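Visit to the Harju moulding works, August 28, 2020

The Harju site makes small flat plastic parts for household goods and has done so under the Surkar name for nine years. Our group was admitted through the goods entrance and taken first to the drying room, where granulate is held before it goes to the presses. Three presses were running. The fourth had its guards off for a tool change and we were asked to stay behind the yellow line.

Cycle time on the smallest press was given as 40 seconds, most of it cooling. Parts drop on to a belt and are carried to the sorting room next door, which is kept a good deal quieter. Sprues go back to the grinder. The Kuno range, mostly straight bars and forked pieces in cream, is checked by hand on a pale surface under diffuse light, so that shadows along the edges show up any warping.
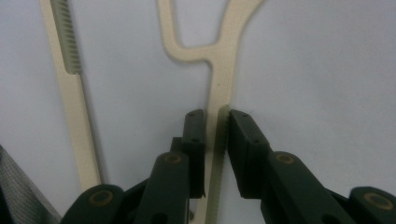 Toothed edges receive the most attention. A short tooth will still pass a visual check at arm's length, and the works therefore samples each batch with a profile gauge. The inside radius of a fork is the other usual trouble spot, as stress collects there if the tool runs too cold. Rejects are logged by cavity number. We were shown the log for one tool, with 470 entries, nearly all of them flash on the parting line.

Packing is done in flat cartons with a paper sheet between layers. Bars and forks are never mixed in one carton.

The Sunitz hall, where larger items are to be made, was closed to visitors. Its first press is due in November. Parking at the works is limited and the gate is on the north side.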